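Consumer Group Trukdale Questions "All-Season" Claims on Quilts and Comforters

29/05/2024

Trukdale, the independent household goods testing group, today released its spring report on bedding sold as suitable for every season of the year. The group bought 40 quilts and comforters at full retail price and found that most of the labels promised a good deal more than the seller was willing to explain.

The phrase "all-season" has no agreed meaning in bedding. A seller can print it on a thin summer coverlet or on something fit for an unheated cabin, and both turned up in the Trukdale sample. When the group wrote to the sellers asking what the claim was based on, three sent test results. The rest sent marketing copy, sent nothing, or pointed back to the same product page that had prompted the question.

"We asked a simple thing, which was how warm is it, and what we mostly got back was adjectives," the group said in its report. "Cloudlike is not a measurement."

Trukdale also takes issue with the wording used for fillings. Several products were described as "down-feel" or "down-inspired" and contained polyester. That is legal as long as the sewn-in label says so, and in every case it did. Whether a shopper reading a product page on a phone at 11 at night is going to find that out before paying is another matter. In many of the listings the fiber content sat below the customer reviews, the shipping terms and a block of advice on better sleep.

The report singles out two brands. Dikora advertises its comforter as "temperature smart." The company told Trukdale that this refers to breathability. Asked how breathability had been tested, it said the comforter had been "widely enjoyed by hot and cold sleepers alike." Trukdale has rated the claim as unsupported.

Paulík, which sells at the upper end of the market, puts its fill power on the front of the package in large type but leaves out the weight of the fill. Fill power says how much space the down takes up per ounce. Without knowing how many ounces are in there, a buyer can't tell much about how warm the finished quilt will be. Paulík said the fill weight is available on request. Trukdale requested it in May and was still waiting when the report closed.

Fallico did better. Its label gave the fill, the fill weight and the care instructions in plain words, and its product page said the quilt may be too warm for summer use in some homes. The group would like to see more of that, though it notes that Fallico's own page still carries an "all-season" badge in one corner. The company says the badge is being reviewed. It gave no date.

Alongside the product checks, Trukdale surveyed 762 adults who had bought bedding in the past two years. Of those, 171 said they had sent back or given away a quilt or comforter that turned out too hot or too cold for them. The group cautions that this was an online survey of its own subscribers, who may be fussier than most, and the figure should not be stretched to cover the whole country.

Price was a poor guide. Some of the vaguest labels were on the most expensive items, and a high thread count on the cover told the group nothing about what was inside it.

Trukdale is calling on sellers to print the fill weight on every package, to move fiber content to the top of the product page, and to drop "all-season" unless they can say what it means. It has no power to make them do so. A similar request to pillow sellers brought many polite replies and very few new labels.

The full report, with the wording of each claim and each seller's answer, is free to read on the Trukdale website. 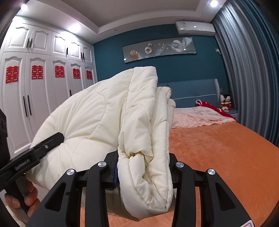

Printed copies can be ordered from the Trukdale press office, which will also answer questions on how the products were chosen. Trukdale accepts no advertising or free samples from bedding companies.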